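February, late, after supper

Back from Pakutico since noon and the bag is still by the door. I said I would write down what I thought of the place before the nice parts wear off, so I'm doing it at the kitchen table with the heater on my feet.

Short version: I don't believe half of what the lodge says about itself.
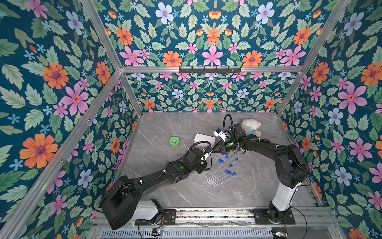
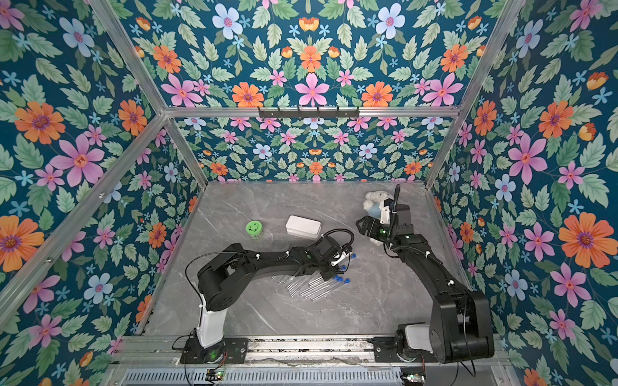 Muthoni Mohamedi picked the Zirnura Lodge out of a list of 11. She liked the page about their new guest promise. I read it twice in the car. Every room "deep refreshed" between stays. Every surface in the dining room wiped after every party. A "quiet window" of 12 hours between one guest leaving and the next one coming in. Very good. Except checkout was at eleven in the morning and they let us in at three, and the woman at the desk told us, quite cheerfully, that we'd just missed a lovely couple from upstate. I am no mathematician but I can subtract.

I asked her about it. She said the quiet window was "a goal for peak season." In February. With snow up to the bottom step and four cars in the lot.

The room was fine. I want to be fair. Good bed, hot water right away, towels that smelled like towels. There was a paper seal across the bathroom door that said it had been checked, with a line for initials and no initials. Muthoni said I was being a pain. I said then somebody should sign it. She signed it herself, with my pen, and went to take a bath.

Dinner in the big room. The menu had gone to a card you throw away, which I don't mind, but the pepper was in the same old grinder on every table and it was sticky. I had the trout. $34 for trout! The trout was good. The rice had been sitting.

Then the resort fee. I'd been told it was for "enhanced care." I asked what that covered that the room rate didn't, and got a list: the shuttle (not running), the hot tub (closed), and bottled water, two each. Tatu Mugo had warned me on the phone. He stayed there in the fall and says the fee was there before, under another name. I believe him, mostly. Tatu also says the lake froze solid in October, so I keep some salt handy.

They are signing people up for a points club called Flivetti. You get 500 points for joining and a free night at 1,000, and I asked how many a regular night earns. The young man had to look it up. Fifteen. I told him I'd think about it.

Second day we walked out on the Nyaga trail as far as the footbridge and turned around when the wind got up. Nothing to complain of there. Two deer, very close. My left boot leaks at the toe again and I need to take it in before the next trip or just give up and buy new ones. We had soup from the thermos on a bench and I was happier than I'd been at any point indoors.

Muthoni wants to go back in the summer. She says I went looking for trouble, and that the staff were kind, and they were, all of them, even the one I asked about the seal. I just don't see why kind people have to be sent out with a sheet of promises they can't keep. Say you change the sheets and mop the floor. I'd have been perfectly content with that.

Comment card is still in my coat. I'll fill it in tomorrow, and ask for the fee back while I'm at it. Don't expect much.

Call the boot place. Milk. Muthoni has my pen.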